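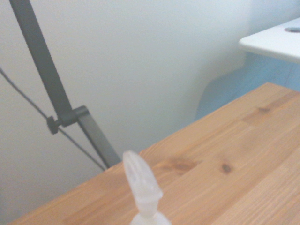 Pale softwood top with a small dark knot and streaks of darker grain.

Care of pine table and bench tops

Filed under: Wood surfaces. Revised January 7, 2023.

Pine is soft, resinous and pale. It dents under a dropped tin, takes up water at the end grain and turns orange with age wherever light reaches it. The notes that follow cover routine cleaning, marks, knots, dents and refinishing. They apply to solid pine with an oil, wax or varnish finish. Painted tops and veneered board need different treatment.

Find out what the finish is

Do this first, on the underside or on the inside of a leg.

Put one drop of water on the wood and leave it for ten minutes. If it stands up as a bead and wipes away clean, the surface is sealed with varnish or a sound coat of hardwax oil. If it flattens and leaves a darker patch, the wood is bare or the oil has worn out.

Next, rub the same place with a cotton bud dipped in white spirit. Yellow or brown on the bud, with a slight drag, means wax. No change means oil or varnish. Scrape with a fingernail to tell those two apart: varnish can be felt as a film, oil cannot.

Write the result on a piece of masking tape and stick it under the top. The next person to clean or repair the table will want it.

Routine cleaning

Dry crumbs and dust come off first, with a soft brush or a dry cloth. Wet grit scratches pine badly.

Mix a teaspoon of plain washing-up liquid into a litre of warm water. Wring the cloth until it no longer drips. Wipe along the grain, rinse the cloth, wipe again with clean water and dry straight away with a second cloth. Pay attention to the joints between boards, where water sits longest.

Products to keep off pine:

Bleach, which leaves grey-white patches in bare wood.
Washing soda and oven cleaner. Both strip oil and darken the wood.
Cream cleaners containing grit.
Silicone spray polish. It gives a quick shine and then stops any later coat of varnish from sticking.
Neat vinegar on waxed tops. 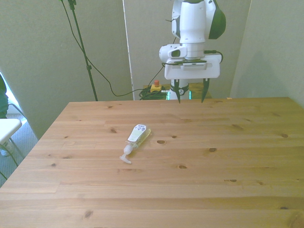

Liquid soap is mild enough for daily use if it is diluted. Left neat on the surface it softens wax and can leave a dull ring, so wipe up drips the same day. A ring that has already formed in wax can be cleaned back with white spirit on a rag, left for an hour and rewaxed. In oil, rub the patch with a grey abrasive pad, along the grain, and apply a thin coat of the same oil over the whole board from joint to joint. A patch oiled on its own will show.

Marks

White rings from hot cups are moisture held in the finish. Leave them for two days; many fade without help. If the mark stays, lay a dry cotton cloth over it and pass a warm iron across for a few seconds at a time, no steam, checking between passes. Stop if the finish feels tacky.

Black rings are a reaction between iron and the wood and lie deeper. Steel tins and wet screws are the usual cause. The finish must come off locally before treatment with oxalic acid. Wear gloves and eye protection, follow the dilution on the packet, rinse twice and let the wood dry overnight.

Grease on bare pine can be drawn out with a paste of fuller's earth and water. Spread it a little wider than the stain, cover it loosely, leave until dry and brush off. Repeat as needed. Old grease rarely comes out completely.

Ballpoint pen: methylated spirit on a cotton bud, with care on varnish. Felt pen on bare wood will have to be sanded.

Knots

Knots in pine carry resin. In a warm room, or with a top standing in full sun, resin can come to the surface as sticky beads for several years after the timber was cut. Let the bead harden, lift it off with a blunt scraper and wipe the spot with methylated spirit (test varnish first). Do not heat the knot with a hot-air gun on a finished top.

A loose knot can be fixed from below. Run thin epoxy into the gap with a cocktail stick, after taping the upper side to stop it coming through. Trim flush when cured. If the knot has dropped out, fill the hole with tinted epoxy in two layers. Wood filler alone tends to crack round the edge.

Before painting over a knot, seal it with two coats of knotting. Under a clear finish it may be left as it is.

Dents

A dent with unbroken fibres can be raised. On bare or oiled wood, put a few drops of water in the dent, wait five minutes, cover with a damp cloth and press with the tip of a hot iron until the cloth stops steaming. Allow to dry for a day, then sand lightly. Varnished tops must be stripped in that area before the water will go in.

Cuts and gouges do not lift. Fill them or leave them.
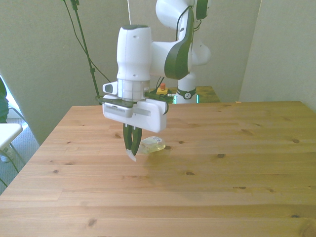
Light pine top, boards running the length of the table.

Sanding and refinishing

Work in a dry room. Fix loose joints before sanding, and punch down any nails.

Start at 80 grit only if the top is badly marked; otherwise 120, then 180. Stop there for oil. Higher grits polish the soft bands and slow the take-up. Sand with the grain throughout, by hand with a cork block for the final pass. An orbital sander held still will dig into the pale early wood and leave the darker bands standing proud, and this shows in low light.

Vacuum, then wipe with a cloth dampened with white spirit. Let it flash off.

For oil, brush or rag on a thin coat, leave for the time printed on the tin and wipe off all the surplus. A second coat goes on the next day. Coat the underside as well, at least once, or the top may cup.

For varnish, thin the first coat by a tenth, lay off along the grain and rub down with 240 grit between coats. Three coats suit a kitchen table.

Oily rags can catch fire on their own. Spread them flat outdoors to dry, or soak them in water before they go in the bin.

Yellowing

All pine darkens. A finish with a UV filter slows it, and so does a little white pigment in the first coat of oil. Move mats, lamps and trays every few weeks in the first year, above all from June onwards when the sun is strong, or their outlines will stay in the wood.

Correction to the earlier version of this page: Josué Portela wrote to point out that the iron method for white rings was given with steam. It should be dry, as now stated.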